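4. Simulated Kitchen Task and Wrist View

4.1 Course setting

The work reported in this section was done in a one-semester project course for third-year students. The course has been built around the Voltora simulator for four years. Students work in teams and each team gets the same arm model, the same two-finger gripper and the same set of rooms. The grading covers a written plan, the code and a log of every run. In earlier years most teams used only the fixed room view, and the wrist view was left in the recordings without being looked at much. We wanted to know how often the wrist view shows something that a simple policy could use to work out where the gripper is.

Teams were given the Karam room set, in which floor and wall finishes can be swapped independently. The finish is drawn when a room is loaded and stays fixed for the whole episode. Two teams kept the default plain finish. The other teams turned on random finishes, which is where the difficulty described below comes from.

4.2 Recording

Each team recorded episodes by driving the arm with the Tisel hand controller. An episode ended when the student pressed the stop key or after 500 steps. The course server stored the joint positions, the gripper opening and one wrist image per step. Across all teams we kept 178 episodes for this study. Episodes with missing joint data were dropped before the images were looked at. The recordings were closed on 27th January, and any run uploaded later is left out of the counts.

We asked the teams to mark wrist images in which the gripper was open, held nothing and had no task object in front of it. We call these "bare" images. They matter because a policy trained on the wrist view alone has to do something at these steps, and the only cues it has are the gripper itself and the surfaces of the room. Figure 3 gives three bare images from one room.

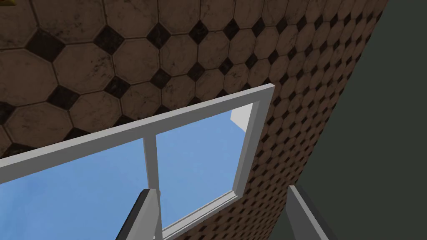
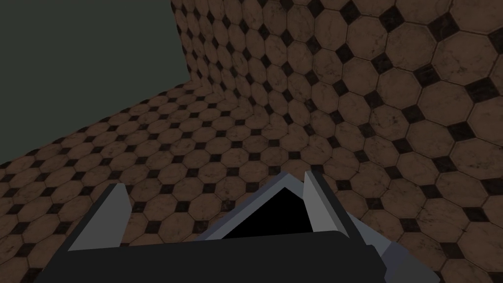
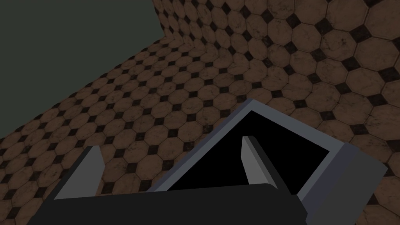

Figure 3. Wrist view in a room with the octagon-and-diamond tile finish. Top: the fingers with a white-framed window behind them. Middle and bottom: the open gripper over the tiled floor, with a second tiled surface rising on the right.

4.3 What the students found hard

The tile finish caused more trouble than the teams expected. In the middle and bottom images of Figure 3 the floor and the surface next to it carry the same pattern, so the line between them is hard to find. Students who tried to fit a floor plane from corner points often got a plane that ran partway up the neighboring surface. The plain gray-green area was easier to separate, and three teams ended up using its edge as their main cue.

The top image has a different problem. It is easy for a person to name the window, but a color threshold tuned on floor images has nothing to say about blue sky. One team had written a check that stopped the arm when the share of brown pixels fell below 40 percent. The check was meant to catch a wrist pointed away from the work area. It also fired on normal reaches in rooms with a pale floor, and the team removed it in March after a review with the teaching staff.

Several teams asked if they could mask the gripper out of the image. We allowed this, but the mask has to follow the finger opening, and a fixed mask drawn for open fingers was wrong once they closed. The Prumus labeling tool could draw the mask for one image at a time — slow work for a long episode. Two teams wrote their own script that placed the mask from the recorded gripper opening, and this script is now part of the starter code.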